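Hand-Held Gripper Safety Check, Pomwood Floor
Completed by Seema Kanaujia, 10 Feb 2026
Passed to: Lionel Mottram

Thank you all for your patience while I went over everything after the left jaw jammed on Girish – his finger is fine, and he asked me to say so, because people keep asking!

1. Pads and jaws: CHECK AGAIN
Please look right into the throat of the pad before you start, even if you looked an hour ago. The jam came at cycle 1,619, and we had been told to expect no trouble before 3,295.

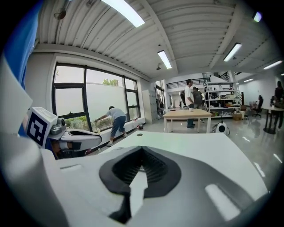 Black pad with ribbed center, jaw and marker cube to the left.

2. Hand straps and harness: PASS
Snug across the back of the hand, please, but loose enough to slip out of quickly. Vivek has kindly offered to help anyone who finds the buckles fiddly.

3. Cables: FAIL
I'd like the floor cables gathered up and kept well away from where people walk. I know it's a nuisance, and I do appreciate it.
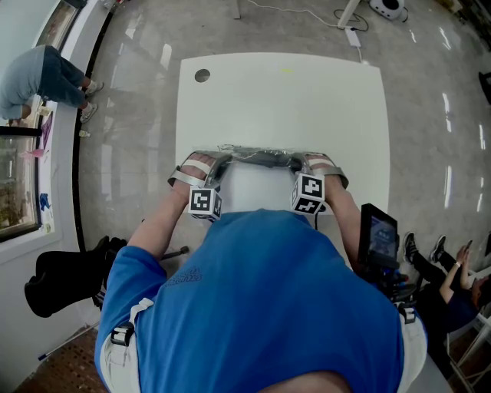

Both grippers on a plastic-wrapped item; power strip and cables on the floor beyond the table.

4. Cleaning: PASS, with a comment
Every 400 cycles, wipe the pads and write your initials in the log – a scribble is plenty.

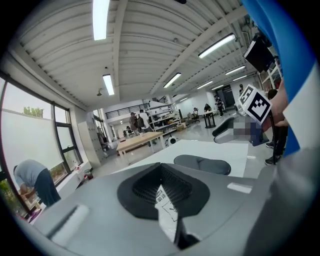 What should I do if a jaw sticks while my hand is strapped in?
Let go of the item, keep your other hand away from the jaw, and call out so that someone can loosen the strap for you.

Still open: item 3, and a new left jaw from Kashyap.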